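# Verna Kitchen Chores – data card

Last updated: June 23, 2023

Verna is a set of simulated kitchen episodes for people who want to know whether a robot hand can do the small jobs most of us do without looking. We love these little jobs! Folding shirts and making omelets get the attention, but a kitchen shift is mostly lids, handles and putting one thing on top of another.

## What's inside

- 500 episodes, all in simulation
- 4 chores: cover the pot, uncover the pot, move a bowl, stack plates
- 2 arm setups: right hand only, and both hands
- joint positions, hand commands and rendered views for every step
- a plain-language instruction for each episode ("put the lid on the pot")

Episodes were recorded by teleoperation and then replayed in the simulator. Anything that didn't replay cleanly was dropped before we counted.

## Why lids?

A lid is a wonderful test. The knob is small, the rim is wide, and a grasp that's slightly off-center shows up later as a tilt you have to fix in the air. Then comes the placing, where a policy that was doing great will happily set the lid half on the rim and call it a day. We score that as a miss.
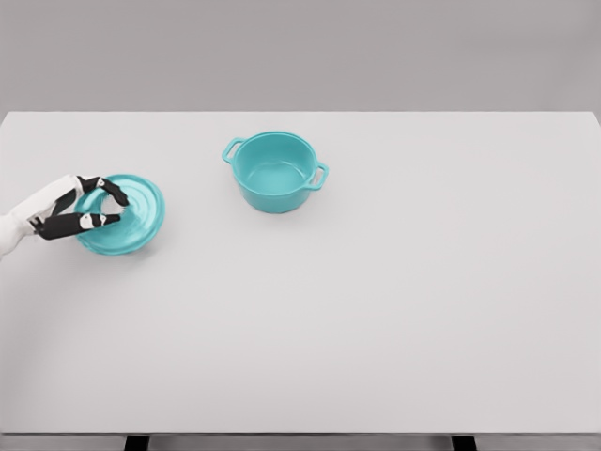 *Cover the pot: fingers at the raised center of the lid, pot still open.*

Of the four chores, this is the one we'd start with. The table is kept bare on purpose so that failures are easy to read. If your policy can't find the pot here, clutter won't help it.

## Can they do it yet?

Sometimes, and it's a thrill when they do. Our baseline, Trandora, is a small imitation policy trained on everything except the held-out split. On 164 held-out episodes it finished over half. Moving a bowl is close to solved. Covering the pot is not, and most misses happen in the last bit of travel, after a perfectly good grasp.

So no, we wouldn't hand it the dinner dishes. But back in April the same policy was knocking the lid across the table, and we've only changed the action smoothing and the wrist limits since then. There is plenty of room left to try things.

## Known problems

- Contact between lid and rim is stiffer than it should be. Lids bounce a bit on release.
- Lighting is soft and nearly the same everywhere, so don't expect vision models to carry over to a real kitchen without extra work.
- Nothing is wet, greasy or hot. Real lids are often all three.
- A few plate-stacking episodes have a long pause at the start. We left them in – trim them if they bother you.

## Getting started

Unpack the archive and run the viewer on one episode before you train anything:

```
python view.py --chore cover_pot --episode 12
```

Splits are listed in `splits.json`. Please leave the held-out episodes out of training, including for pretraining.

## License and contact

Free for research and teaching. If you get a better score on the lid chore, open an issue and attach your rollouts, good and bad. We'd love to watch them!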